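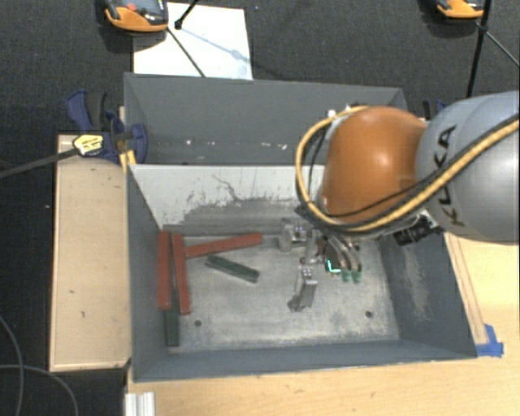

2. Bin Cell: Compliance with the Operating Rules

Projects > Zekolus > Reports > Second interim report

This section covers the work done on the safety and good-practice rules for the bin-picking cell at Dandstead between December and 16th May. Section 1 (staffing and spend) was sent separately by Teresa Rocha.

2.1 Status of the rule set

Version 3 of the operating rules is in force. It replaces the checklist inherited from the Vodberg cell, which assumed a parallel gripper and a single fixed bin. The rules now treat the multi-fingered hand as a separate hazard from the arm, with its own speed limit, pinch-point assessment and release procedure. Kalliopi Babić reviewed the text against our internal risk assessment and returned 14 comments. All but two are closed.

Open comments:
- Rule 4.6, hand release after a protective stop. The wording does not say who may open the fingers by hand.
- Rule 7.2, cable routing. Slack at the joints is to be checked at full reach, but no limit is given.

2.2 Bins and fixing

Bins are clamped before any powered motion. Clamps are checked by hand at the start of each session and after any contact between the hand and a bin wall. Tape may mark a bin position but does not count as fixing. Scratches and scuffs on bin walls are not a reason to withdraw a bin. A dent or raised edge is.

Test bars are placed in the bin by one person, with the arm in a protective stop and the handheld control in that person's possession. The red and green bars remain the standard set for this reporting period.

2.3 Trials under the rules

1312 grasp attempts were logged under version 3. Of these, 232 ended in a protective stop. Cristóvão Caldeira classified the stops by cause:

Contact with bin wall or floor: 121
Force limit exceeded on a finger: 60
Operator stop: 38
Communication fault: 13

Wall contact is the largest group. Most of it occurred on bars lying close to a side wall, where the approach path leaves little clearance for the fingers. The approach angle limit in rule 5.1 will be revised, and the limit will be set per bin type.

The remaining attempts ran to the end of the cycle. Grasp success is reported in section 3 and is not used as a measure of compliance.

2.4 Deviations

Two deviations were recorded. In one, a session began without a signed clamp check. In the other, the reduced speed setting was not restored after maintenance. Both were found by Theresia Haslinger in the weekly log review. The start-up form now has a separate line for each.

2.5 Next period

Close comments on 4.6 and 7.2. Issue version 4 with the revised rule 5.1. Repeat the wall-contact trials with the Quintela bin inserts, subject to delivery. Thongchai Kaewkla will run refresher training for all listed operators before version 4 takes effect.

No change to the approved budget is requested for this work.

This site uses cookies to remember your login and display settings. Accept all | Manage preferences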